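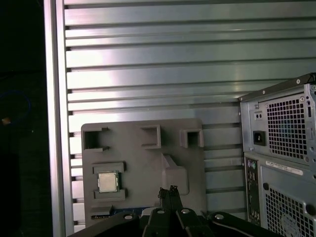 Unit 4: Light and Shadow on Ribbed Surfaces

Students in this unit learn to draw a surface whose form repeats at close intervals, such as corrugated roofing, a roller shutter, or a pleated curtain. The difficulty lies in tone. A ribbed surface may be a single color throughout and still present many values to the eye, as on the silver slatted panel, where bright reflections alternate with soft gray shadows along the horizontal ridges. The student must record these values in order before attempting any outline.

Terms used in this unit

Highlight: the lightest value on a form, where the source is reflected toward the viewer.
Core shadow: the darkest band on the form itself.
Reflected light: a weaker light returned to the shadow side by a neighboring surface.
Cast shadow: the shadow one form throws upon another.

On matte surfaces the change from highlight to core shadow is gradual. On polished metal it is often abrupt, and reflected light may be nearly as strong as the highlight. Beginners tend to darken every groove equally. The depth of tone in a groove depends on its angle to the source, and grooves near the source should be compared with those farther away before the pencil is used.

Studio exercise

Fold a sheet of heavy white paper into 7 even pleats and place it under one lamp, set to the left. Draw the sheet three times: with the pleats upright, with the pleats level, and with the pleats turned at an angle to the table edge. Use no line in the third drawing. Each drawing should occupy at least half of the page.

Written work

Submit a statement of 500 words comparing the second and third drawings. The drawings and statement together carry 80 points. Work is due at the last class meeting in September and should be left in Room 353, marked for the attention of Krešimir Omerović. Unfixed charcoal will not be accepted.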